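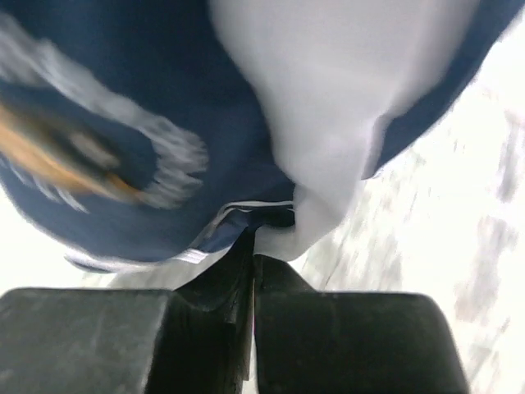

Week 2: Folding and Other Claims

Textiles in the Home, handout to go with Sunday's session
Instructor: Rosalba Fontana

Last week several of you asked for "the correct way" to fold a sweatshirt. I don't think there is one. There are a lot of people selling one, and your reading this week, the Kakutico booklet, is by one of them. Read it anyway, and keep a pencil handy.

Claim 1. Folding saves space.
Compared with what? A garment has the same amount of cloth in it however you arrange it. What changes is the air between the layers, and most of that goes when you push the drawer shut. Kakutico's before-and-after drawings show a messy drawer and a neat one, but count the garments and the neat drawer has fewer. I'd call that throwing things out.

Claim 2. Rolling prevents wrinkles.
Sometimes, in thin knits. Heavy fleece hardly cares. Woven cotton rolled tight comes out with small creases all over, which I find worse than one straight line you can iron. Yolanda Ñahui ran this with her evening group using shirts from one bolt of Sotelo cloth, and her rolled shirts looked no better than the folded ones. It was a small test and she'd be the first to say so.

Claim 3. Always fold away from the decoration.
This one I mostly believe. Appliqué and dense stitching are stiffer than the cloth around them, so a fold tends to break at the edge of the design, and the backing can start to lift there. Raised or fuzzy work also gets flattened under a stack. Whether turning the garment inside out helps, I don't know. Lirnedar's care leaflet says yes and gives no grounds.

Claim 4. Pick it up by the middle.
The "pinch and drop" method. You lift from one point, let the cloth hang, and lay it down already half folded. It looks great in a demonstration. At home the weight goes wherever the heavy parts are, and with a two-color garment made of panels the seams pull it off center -- try it before you argue with me.

For next time
Bring one garment with some decoration on it and one plain. Fold each your usual way, then by the Domeck card method (front of the packet). Leave all of it under a book overnight and write down what you see, including if you see no difference. "It felt tidier" is not a result.

Read pages on storage in the Kakutico booklet and mark every sentence that has "always" in it.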